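Reading time: 2 min

Is the two-arm "clear the table" task a sensible club project?

Our robotics club has been told we're entering the table-clearing round in April. Two arms, toy food, move everything from the crockery into a basket. The older members say we need 1,000 recorded demonstrations before the arms will do anything by themselves, and there are 8 of us, all with coursework. I've read the Verniter write-up everyone passes round and I don't believe half of it. Has anyone got this working, or do we all just film the good run?

Answer 1

Depends what you call working. Our club did it last year with Zarkumell arms and we recorded 44 demonstrations before we got bored. Cakes were fine on our own table. Move the bowl a hand's width and the left arm went for where the bowl used to be. I'd treat any success rate with suspicion unless they say who laid the table and whether it was laid the same way each time.
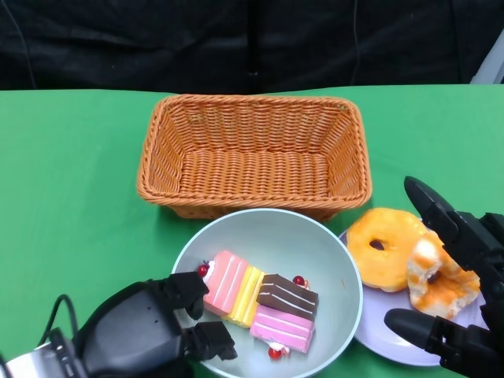 Practice layout: cakes in the bowl, donuts on the plate, basket at the back.

The donuts bothered us more than the cakes. A rounded fingertip on a shiny toy is asking for trouble, and if two pieces touch you often get both or neither. Start with one piece per dish. Write down every failed go, including the ones where somebody nudged the table. I wouldn't pay for the Zamovach training pack either, we couldn't see what it added.

Yuto Tamura

Answer 2

Just get more data. We did 2,000 and it was great.

Answer 3

Great on what, though? The same cloth and the same toys, I'd guess. To the original poster: check the rules for whether the judges set the table. If they do, spend your evenings shifting things about between recordings and never mind the total. The Kaneko guide has a decent page on this, skip the rest of it.

Contact us | Copyright the contributors | Back to top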